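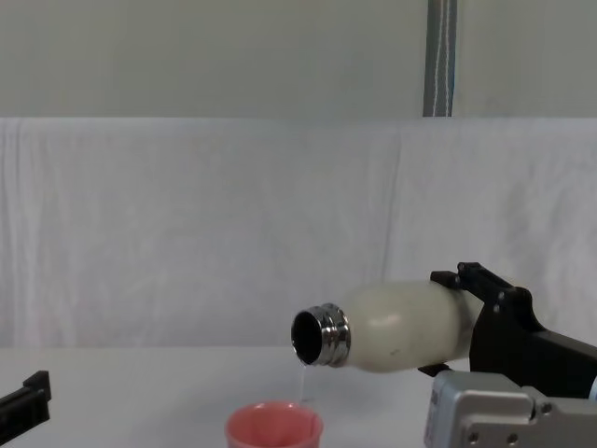
Course notes, week 3: what are you paying for when you buy a two-arm kit?
Robotics for Small Workplaces, evening section
Instructor: Ye-seo Ham

Last week I promised you a session with no equations in it, and I'm keeping my word. Tonight is about buying things. We're going to take one product, the Cudley two-arm kit from Kindbridge, and go over it the way you'd go over a used car. I've spent a good part of the winter with it and I have opinions, so please argue with me!

First, what's on offer. Kindbridge sells the Cudley as a bench kit: two arms, a gripper for each, wrist cameras, a chest camera, and a year of their software, called Addo. The arms bolt to your own table. You teach the kit a task by steering the arms through it yourself, many times over, and Addo trains on the recordings. Their brochure suggests 600 recordings for a simple task. Keep that number in mind, we'll come back to it.

The part I want you to look at hardest is the gripper. People shop for arms by reach and payload (I did too, the first time) and then find out that most of their bad days happen in the last few inches. The Cudley comes with a plain two-finger parallel gripper. Each flat black pad rides on a pair of linkage bars, so the pads stay facing each other as they open and close, and the screw heads at the pivots are right out where you can get a driver on them. I love that. Wiremu Brunton, who taught this section before me, had a kit with everything sealed under a plastic shell, and a worn pivot meant mailing the whole hand back.
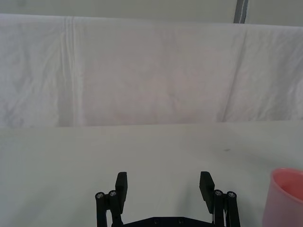 Wrist cameras are worth paying for, and I'd say that even if Kindbridge charged extra for them. A camera up on a stand loses sight of the object just when the fingers arrive, while a wrist camera goes along for the ride. It has its own blind side, though. You can have both fingers beautifully in view, lots of clean white table ahead of them, and the pink cup only half in the picture over at the right edge. If your task depends on that cup, half a cup may be all the software gets from that view. So when you review a kit, ask to see the raw camera views, and ask early. Didier Brunet at Kindbridge sent me mine within a day, which I appreciated.

Now, pouring. I picked it as our review task because everybody understands it and it's rude to robots. The arm has to grip something round, lift it, tip it over a target and keep it there while the weight changes. The brochure makes a lot of speed. For pouring I couldn't care less about speed, I want a steady wrist and a slow tilt. When you watch the demo in class, keep your eyes on the bottle's mouth and where it is over the cup. The fingers are fun to watch but the mouth is what decides who's wiping the table.

Back to that 600. My teaching assistant, Hyun-seo Noh, kept the log for our trial, and we ended up making 712 recordings before I was happy with how it handled different starting positions. I don't hold that against the kit. A brochure number assumes a tidy table and a patient teacher, and I'm only one of those on a good day. Do put the extra hours in your budget. Somebody on your staff has to sit there and steer.
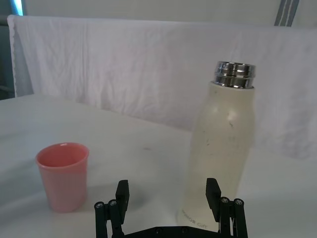

Setup is the section of the manual I'd rewrite. It gives you four pages on bolting down the arms and one paragraph on what goes on the table, and for a camera-taught system I'd flip those. Pick objects that tell you something. A short pink cup next to a tall off-white bottle is a nice pair, because the cup stands out from a white table and cloth while the bottle's body is close to them in color. Then there's that polished steel top on the bottle, throwing back bright highlights and dark bands. I like having one awkward shiny thing in any trial. If a salesperson only brings you matte blocks, bring your own bottle!

A quick word on the rival. Cluvov sells a service instead of a kit: they come to you, teach the task and charge by the month. Yi-an Yoo is visiting in March to talk about living with that arrangement, so save your contract questions for her. My own feeling is that if your task changes often, you want to learn the teaching part yourselves.

For next time: write one page on a task at your own workplace. Tell me what the gripper would have to hold, which camera would see it, and what you'd ask the vendor to show you before you signed. Bullet points are fine. Bring it on paper, please, the upload folder is still broken.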